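Godis Magazine
Home Features Workshop Reviews Archive Subscribe

Two Fingers and a Chopstick: Comparing Hand-Held Grippers at the Kitchen Table

November 22, 2025
31 shares 19 comments

When I began to write about grippers, I believed the hard objects were the heavy ones. After a year of testing for this magazine I think the opposite. A full bottle is easy. A thin stick, which is round in one part and almost square in another, can make a good gripper look very bad.

For this comparison I used the same task with three kinds of finger pad: pick up one chopstick, bring it upright, and put it in the utensil holder. The grippers are held in the hand, with one for each side, so the person does the movement and the tool must only hold well. I like this way of testing. You feel a bad grip in your wrist before you can see it.

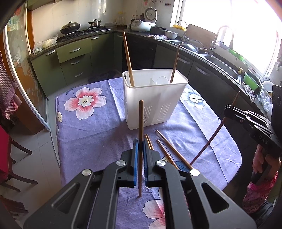
One chopstick held nearly upright between blue pads, with the utensil holder behind it.

The smooth pads from Vimside were the first I tried. They close softly and they are pleasant for cups, but a chopstick turns between them like a key. I had to grip very near the middle, and even so the lower end was swinging. The foam pads from Bustos hold better for the first hour. Then the foam gets a small valley where the stick was, and every next stick wants to go into the same valley, at the same angle.

In total we recorded 2,875 attempts, and 2,363 of them ended with the chopstick in the holder. Most of the failures came in the last few centimeters, when the tip touched the rim and the stick rotated.

Pad surface is for me the most important part of this story, and makers write very little about it. I now prefer a pad with some pattern to a flat one. The blue rubber on the open jaws has ridges on the inner face, and a ridge gives a thin stick an edge to rest against. Direction matters also. If the ridges run the same way as the stick, it can settle between two of them, and then it is difficult to correct the angle without letting go.

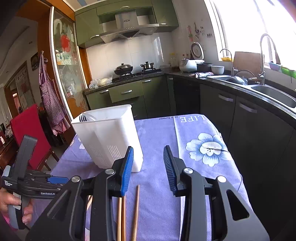
Picking up from a tablecloth is a separate problem from holding. The cloth on our table has a print of big flowers and the words "is a flower" along the far edge, and it is the cloth itself that makes the work slow. When two chopsticks lie close together, a jaw must go down between them, and the fabric moves with it. On the bare bench at Greltwood, where I tested in March, the same movement needed half the patience.

My advice to readers who are choosing pads is to buy the ridged ones first and to practice with single sticks before pairs. Keep the foam for fruit. I will try narrower fingertips next, and also metal spoons, which several readers have asked for.

Back to top
Contact | Advertise | Copyright Godis Magazine. All rights reserved.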